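Section 8. Setting Up Shared Storage Bins

8.1 Before You Begin

This section applies to all open-top bins issued under the Plollwood site storage plan. Read it in full before moving a bin to its working position. Questions about bin assignments should be directed to Sheldon Lemieux, Stores Office, extension 2784.

A bin may be used on the floor, on a shelf, or on a table. Tables must be level and must extend past the base of the bin on all four sides. Do not use folding tables.

8.2 Inspecting and Placing the Bin

1. Empty the bin and turn it on its side. Shake out any loose dirt.

2. Run a gloved hand along the rim and the inside corners. Report sharp edges or split seams on Form 3652.

3. Wipe the inside with a damp cloth and mild soap. Allow the bin to dry before loading.

4. Lift the bin with a person at each end. Set it down flat; do not drag it across the tabletop.

5. Press down on each corner in turn. If the bin rocks, move it to another spot or place a Steltar leveling pad under the raised corner.

CAUTION: Do not use solvent cleaners on painted walls. Solvents soften the paint and can leave a residue on stored items.

Scuffs, scratches, and worn paint are normal in bins that have been in service and do not need to be reported. Rust that flakes when rubbed, or any hole through a wall or floor, must be reported before the bin is used again.

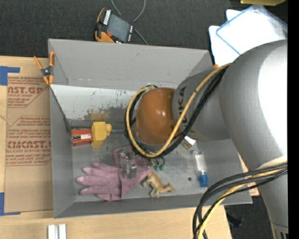 Stains that remain after cleaning should be noted on the bin card so that the next user does not report them a second time. The card is kept in the Stores Office – it is not to be taped inside the bin, where it will be damaged by the contents.

8.3 Labeling

1. Collect a label from the Stores Office. Each label shows the department, the bin number, and the month of issue.

2. Attach the label to the outside of the near wall, below the rim.

3. Remove any earlier label completely. Two labels on one bin will cause it to be listed twice in the November stock check.

Note: Bins transferred from the Urban building carry an older style of label. These remain valid until the bin is next inspected.

8.4 Loading

1. Place heavier items first and spread them evenly over the floor of the bin.

2. Keep the contents at least two inches below the rim.

3. Do not store liquids, food, or batteries in an open bin. Use a lidded Soreck container for these items.

CAUTION: Never lift a loaded bin from a table by yourself. Remove part of the contents first or ask for help.

8.5 Returning a Bin

Bins no longer needed must be returned empty and clean before 10 a.m. on the agreed day. Returns at other times require the approval of Vratislav Skála. The bin card will be signed at the counter and a copy given to the department.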